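The Price on the Quote Is Where the Budget Starts

By Isabelle Tremblay

When Randa Semaan put in her first request for a two-armed robot, the sheet had one line on it. It gave the price of the arms, with shipping. Her manager at Vernon sent it back the same afternoon with a note asking what they would stand on.

Semaan runs garment handling trials at Vernon, a contract packing company outside Stostham. The company folds, bags and ships clothing for small labels, most of it printed T-shirts. Folding is done by hand and the turnover among people who do it is high. Vernon wanted to know whether a pair of arms could take over part of the work, and what it would cost to find out.

Those are two separate questions, and the second one has to be answered first. Over several weeks I spoke with people at Vernon, with an integrator and with a consultant who reviews automation budgets for small companies. They agreed on very little about robots, but all of them said the same thing about the money. The arms get most of the attention at the planning stage, and the trouble comes from the smaller lines.

Start with the table. Vernon's first plan was to use a packing bench it already owned. Terence Dunmore, the integrator on the job, refused. A packing bench moves when people lean on it, and a few millimeters of movement means the arms have to be set up again. He also asked for a light, plain surface, as dark cloth is easier for a camera to find against it. The table went on the sheet, then the mounts, then cable runs, clamps and a power supply.

"People budget for the robot and they forget that it has to be plugged in and bolted down," Dunmore said. "I have had a robot sit in its crate until October waiting for a bracket."

Next come the hands. Grippers are often sold apart from the arms, and for cloth the choice matters more than it does for boxes. Two flat fingers are simple, cheap to replace and easy to program. Hands with more joints can spread over a garment and hold it down, but they have more parts to wear out. Dunmore tells buyers to price the spares before choosing. 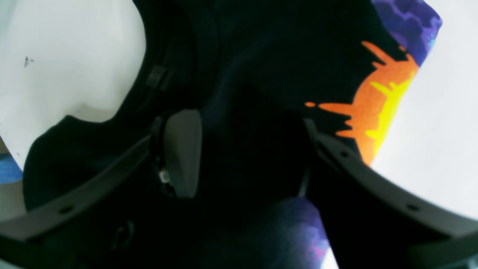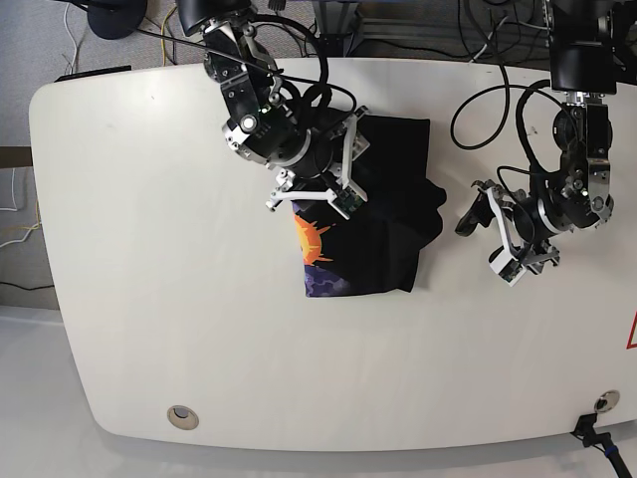

Semaan's advice is to buy test garments with the same care. Her trial stock came to 207 shirts, picked from returns and misprints, in a mix of sizes and colors. Shirts with large prints were put in on purpose. Heavy ink makes the fabric stiffer in one area, so it does not fold the way the plain part does. Black shirts were included for a different reason: the folds are hard for a camera to read in poor light. Better lamps were added to the budget after the first week.

The largest line that did not appear on the original sheet was labor. Someone has to lay out the shirt, watch the fold, write down what happened and start over. Siham Dabbas did that job for most of the trial. By the end she had logged 1,956 attempts, and her hours had cost more than the table, the lamps and the spare fingers together.

"I would plan for one person full time and a second who can cover," Dabbas said. "We planned for half of one."

Dalal Awwad, who reviews budgets at the consulting firm Srivastava, sees that mistake often. She asks clients to divide the request into three parts: what is bought once, what is bought again every year, and who is paid to stand next to it. If the third part is blank, she returns the request without reading the rest. She also wants a stopping point written down before any order is placed. At Vernon it was a run of 100 shirts in a row with no more than 5 refolded by hand.

Leasing is worth asking about. Julov, a dealer that handles used and leased arms, quoted Vernon a monthly rate with service included. Over one year the lease was cheaper, and over three it was not. Vernon took the lease, on the grounds that it did not yet know if there would be a second year. Semaan suggests reading the return terms closely, especially on who pays for worn cables and for packing the arms up again.

The revised request, approved in April 2018, ran to two pages. The arms were the fourth line. Above them were the table, the electrical work and Dabbas's hours.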